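# Learning where to look: the kitchen table experiments at Valdebenito

For most of its history, the teaching of robots by demonstration has been treated as a question of quantity. A person guides a pair of arms through a task, the movements and camera views are recorded, and a model learns to produce similar movements when it is shown similar views. Where the model fails, the usual remedy is to record more. The manipulation group at the Valdebenito Institute has spent the past two years asking whether a better remedy lies in the choice of what is recorded.

The group's method, named Wavwood after the lane on which its first laboratory stood, begins with a small body of ordinary demonstrations. A first model is trained on these and then asked, for every moment of every recording, to predict the next short movement from each camera separately. Where the predictions from the wrist cameras and the fixed cameras agree, the moment is considered well understood. Where they differ, it is marked, and operators are asked to supply further demonstrations that begin from a similar position.

"The disagreement is cheap to compute and it tends to fall where a person would expect it," says Maximiliano Zúñiga, who leads the work. "It falls in the last few centimetres before contact, and again when one arm passes close to the other."

Toy kitchens were chosen as the test setting for practical reasons. The pieces are light, they survive being dropped, and they vary a good deal in shape and finish. Glossy plastic is a known difficulty for vision systems, as are objects which hide one another when seen from the side. The group's tasks include moving food between containers and a cooktop, and clearing a crowded table with two arms.

The published study rests on 1586 demonstrations. A comparison model was trained on the same number, gathered without any guidance from the method. Each was then given 478 trials on arrangements that had not appeared in training. The guided model failed on 31 fewer of them, and most of the difference came from the crowded arrangements. On sparse tables the two models could not be told apart.

Benjamín Farías, who was responsible for the trials, is careful about the scope of the result. The method has been tested on a single design of arm, and the operators were all experienced. A partner laboratory in Erilville is now repeating the study with newcomers - a group whose recordings are slower and far less regular - and a second repetition is planned at Jerkdale with 11 new tasks. Mr Farías expects the benefit to be larger with newcomers, but notes that the marked moments may then reflect hesitation in the operator as much as difficulty in the task. 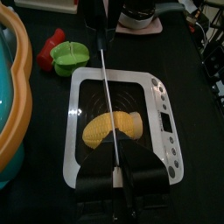
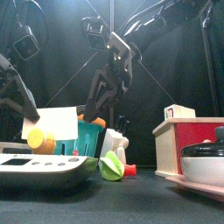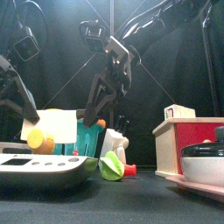
*The first view is from the wrist, over the toy corn on the cooktop; the second and third show both arms over the table.*

**Does the method reduce the number of demonstrations a laboratory needs?**

The study does not settle this. It compared two sets of equal size, and showed that the guided set produced a more reliable model on crowded tables. Whether a smaller guided set could match a larger unguided one is the subject of the work now under way at Erilville.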